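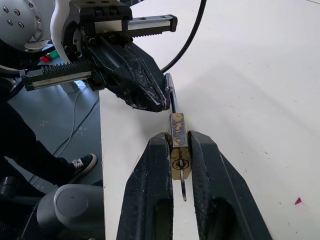

I stopped by the Nendeo student robotics club in March, expecting to stay for ten minutes and grab a quote. I left well after 9 p.m. (sorry, dinner) because I got completely sucked into their two-arm challenge!

The club is getting ready for the Meireles Cup, a student contest where a pair of robot arms has to share one small job. Each team picks its own, and the Nendeo crew went with a brass padlock and its key. One gripper holds the body of the lock, the other takes the shackle, and then the fussy stuff starts. It sounds easy until you try to explain to two machines how hard to squeeze.

"We spent a whole month on the grip," Peiyu Zou told me. She's the team captain this year and she talks fast. "Then Ákos moved the table and we got to do it again."

Ákos Vida, for the record, says the table needed moving. 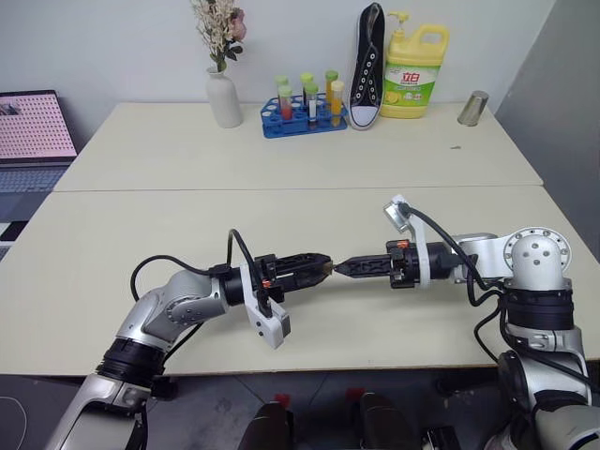
The part I liked best was how quiet everybody got during a run. Declan Ó Briain teaches the evening class that feeds into the club, and he mostly keeps his hands in his pockets and lets the students argue it out. They've logged 791 practice runs so far -- every one of them written up, even the embarrassing ones. Peiyu wants 40 clean ones in a row before they travel, and I wouldn't bet against her.

Getting there costs money, of course. The club still needs $400 for the van, and Cinzia Caruso is taking donations at the front desk of the Flarnus building until 6 p.m. on class nights. Only 2 teams from our area are entered, so go cheer if you can. I'll post the start time as soon as the organizers send it over.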